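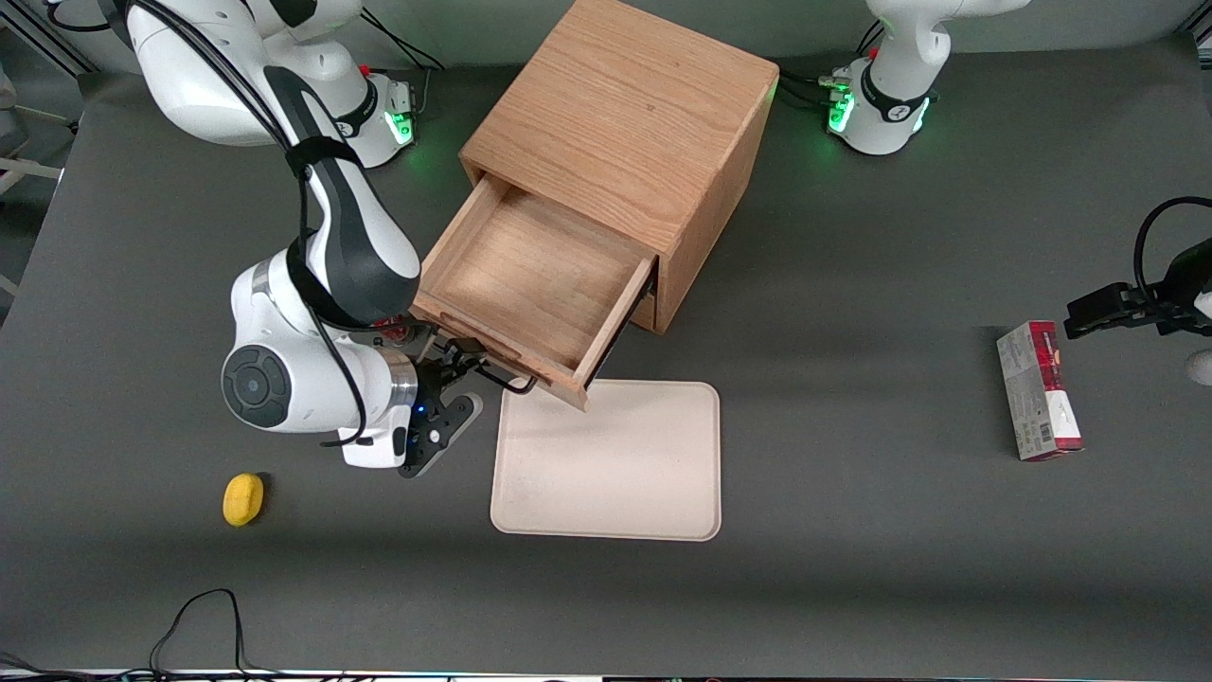
Malhotra asked at the June check-in whether the drawer task was really worth the time we keep giving it, and whether a new set of fingertips wouldn't have settled the matter in a morning. A fair thing to ask, and I'm glad it came up, so let me answer it properly here.

We did fit new fingertips on the right gripper, and they helped a little. The bigger trouble was the cable run. The straps on the upper arm had been pulled too snug, and the elbow tugged at them whenever the arm reached low for the drawer front. We let them out, tied everything back with a bit more slack at the bend, and recalibrated the wrist on Wednesday. Since then the cell has logged 891 drawer pulls with 13 stops, and 6 of those were our own doing (a speed setting left over from the Grumside work, I'm sorry to say!).

Still to do is the same strap job on the left arm, which will take it out of use for an afternoon. The budget line for spares stands at 41 percent spent.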